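How to sort caps by color before storing them

At our small shop in Herkcombe the caps come back from the summer stand all mixed. Sorting them is easy, but it is better to do it in the same order each time.

What you need

A clean table and one plastic bin for each color. The bins should have different colors, so you do not confuse them. We use pink for gray caps and teal for maroon caps.

Step 1. Put the bins at the far corners of the table and leave the middle free.

Step 2. Lay out only a few caps at one time. If they lie in a heap, a brim can bend under the weight of the others.

Step 3. Take each cap by the crown and lower it with the brim down. Begin with the gray ones and finish them before you touch the maroon.
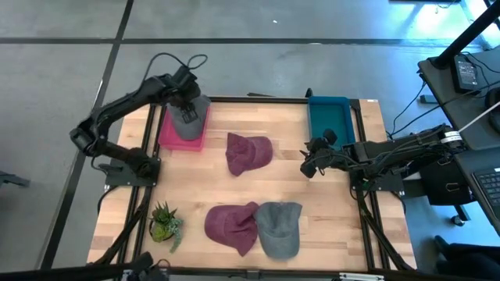 Step 4. Look into both bins. Press out any dent in the crown with your fingers from inside.

Step 5. Write the color and the number on a paper label. One of our bins holds 24 caps, but please do not push in more than it takes easily.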